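Pledenico Ltd, Trotgate site
Workplace inspection checklist: offices, stores and welfare areas
Date of inspection: 2019-01-03
Form 97, issue 4
Previous inspection: October

Key: S = satisfactory. A = action needed. N/A = does not apply. A comment is required against every A and may be added against any S.

1. Access and escape routes

1.1 Corridors clear to full width. S
1.2 Final exit doors open without a key. S
Comment: Door on the Moya side sticks at the foot. Opens with one push but should be planed before spring.
1.3 Exit signs lit and visible from the furthest desk. A
Comment: Sign over the rear stair is dim. Replace the lamp. Electrical contractor to attend within 14 days.
1.4 External assembly point marked. S

2. Fire equipment

2.1 Extinguishers in position, pins and seals intact. S
2.2 Service labels in date. A
Comment: CO2 unit outside the plant room has no legible label. Treat as out of date until the contractor confirms.
2.3 Call points unobstructed. S
2.4 Weekly alarm test recorded. A
Comment: Two entries missing from the log. The tests may have been done, but an unsigned line is counted as a missed test.

3. Storage and furniture

3.1 Tall units stable and fixed where the maker requires it. A
Comment: Fixings could not be checked on every unit without moving stock. Stacked units to be checked for fixing between sections as well as to the wall.
3.2 Heavy items stored between knee and shoulder height. S
3.3 Cabinet doors closed when not in use. A
Comment: Doors at head or chest height are the main concern. See also 3.5.

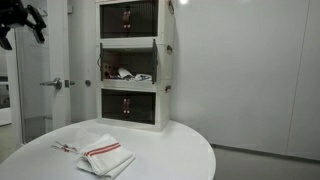 Premises and Safety Section, Pledenico Trotgate

3.4 Shelving free from visible bending or damage. S
Comment: Racking in Store B carries a load notice of 2000 kg per bay. Notice is legible and the bays are within it. Racking in Store C has no notice. No further pallets to go in until one is fitted.
3.5 Handles, hinges and catches sound. S
Comment: Loose fasteners to be tightened when found and reported only if they will not hold.
3.6 Step stools provided and in good order. A
Comment: One stool in the post room has a worn rubber foot. Withdrawn from use. Replacement on order 2225.

4. Electrical

4.1 Leads and plugs free from damage. S
4.2 Extension leads not joined end to end. A
Comment: Found in the Prudach room, under the window desks. Removed during the inspection. A further double socket is needed there.
4.3 Portable heaters authorised. A
Comment: One unlisted fan heater. Unplugged and tagged.
4.4 Distribution board closed and labelled. S

5. Floors and lighting

5.1 Floor coverings flat and secure. S
5.2 Entrance matting dry and not curled. A
Comment: Front mat curls at one corner. Turn it round as a stopgap. Job 3455 raised for a new one.
5.3 Lighting adequate at stair heads. S

6. Welfare

6.1 Hot and cold water at all basins. S
6.2 First aid boxes complete. A
Comment: Ground floor box short of eye wash and medium dressings. Contents list to be taped inside the lid.
6.3 Drinking water marked. S
6.4 Kitchen fridge clean and at 5 °C or below. S
6.5 Changing room lockers in working order. N/A

Items marked A stay open until the section has seen the finished work. Jobs closed by email alone will be reopened. Items 2.2 and 4.2 take priority. Repeat findings from the October sheet: 2.4, 6.2.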